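Speaker notes, Nunik student project talk
June 28, 2023

Slide 1. Title. Say the team name, say we are the paper handling group. Thank Nekov for the room and move on. Two minutes at most.

Slide 2. What we set out to do. The task is picking up one sheet of paper with two grippers, one per hand, and folding it once. A person does the motion first and the software learns from the recordings. Mention that the other group at Nunik chose blocks, and that paper was our choice in November, before we knew how thin a sheet feels to a plastic jaw.

Slide 3. The station. Leave this one up while talking.
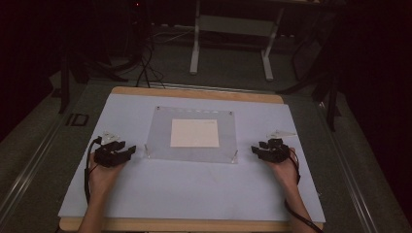 Our first plan had the paper flat on the table, and most early attempts failed at the pickup. The jaws slid over the sheet or pushed it away. After that we built the raised plate. It is frosted acrylic on short posts, so it sits a little above the board, and a jaw can come in from the side. Point out the posts at the near corners. The marker pieces on top of the grippers are for tracking, and they have to stay in view of the cameras. If somebody asks about the cables, say yes, there is one on each gripper and they do get in the way of the forearms.

Slide 4. Recording. We kept 270 recordings out of a little over 300. Each person did 30 in a sitting and then swapped out, because tired hands get sloppy. Rejects were mostly lost tracking. Erraji is our name for the script that sorts them. Show the folder layout only if there is time.

Slide 5. Results. Play the Clekico clip, no sound. Pickup works on most tries. The fold is still crooked. Do not skip the failed run at the end of the clip, the judges asked for one last time.

Slide 6. Next. Softer jaw tips, a second size of paper, better lighting. Then questions. Repeat each question into the microphone before answering.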